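3.2 Collecting the shelf picking episodes

The shelf picking part of the Plekness set was recorded in a furnished room at our Markgate site. The task is simple to state. The robot stands in front of a white shelf unit with open square compartments, holds a red plastic basket in its left gripper, and uses its right gripper to move fruit from the shelves to the basket. The left arm is part of the task and not just a holder. It has to bring the basket close enough for a short transfer and keep it clear of the shelf while the right arm reaches in.

All episodes were teleoperated. The operator saw only the head camera stream, so that anything used to make a decision is also present in the recorded data. We logged joint positions, gripper commands and both camera streams for each attempt. An episode ended when the last piece of fruit was released over the basket, or after 120 seconds.
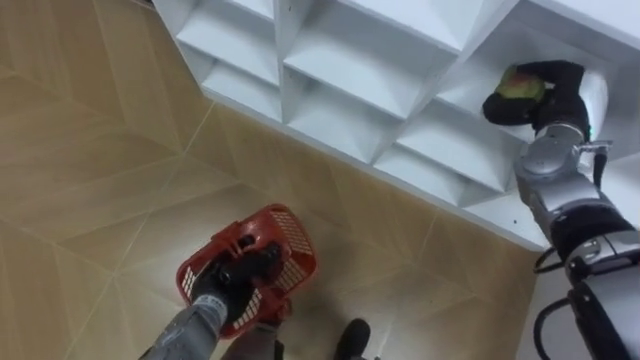
3.3 Object placement

Fruit was placed by hand before each episode from a printed layout sheet. A sheet gives the compartment for every piece and whether it goes toward the front or the back. We drew 55 layouts at random and rejected any that put a piece in the lowest row, where the forearm tended to hit the basket. Pieces placed near the back of a compartment are harder, as the wrist has to enter the opening and the panels block part of the view. Pears were set down in whatever pose they came to rest in, and we did not correct them between repeats.
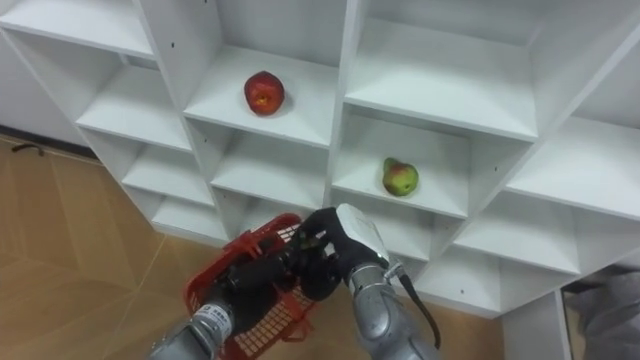

Figure 2. Head camera view with an apple and a pear on the shelves. The left gripper holds the basket by its handle.

A second camera was fixed in the room and recorded the robot and shelf together. Its stream is not given to the policy. We used it for labeling, mainly to mark the moment of first contact and to sort failed grasps from late ones, which look much the same from the head when the hand covers the fruit. Both streams were aligned by the Maddocks logger, and any episode where they drifted apart by more than 4 frames was dropped.
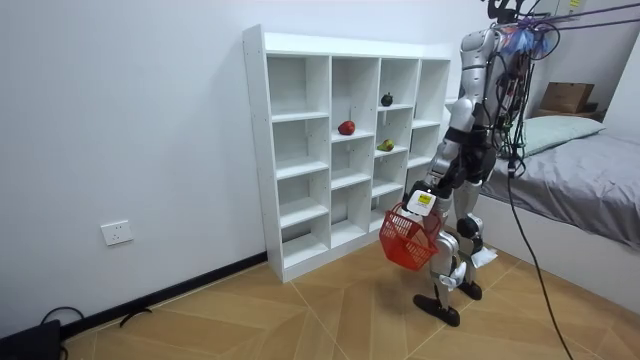
One reader of an early draft asked whether a shelf with so few items on it makes the task too easy, and suggested that crowded compartments would teach the policy more about reaching past things. We agree that clutter matters - it is left to a later round. Our aim in this round was to vary position and reach while keeping the choice of target plain, so that errors could be traced to motion.

The transfer itself took the most operator practice. With both grippers close together there is little free space, and new operators often touched the basket rim with the right hand before letting go. We kept these episodes when the fruit was still released over the basket, and gave them a separate label.
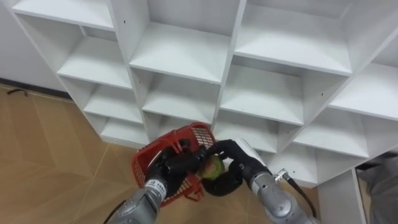
Operators worked in blocks, with 2 people taking turns, and a block was stopped early if either reported lag in the stream. Failed grasps followed by a retry were kept whole. Earlier work on the Daline set removed them, and the policies trained on it seldom tried again after a miss. Episodes in which fruit fell to the floor were stored but left out of training.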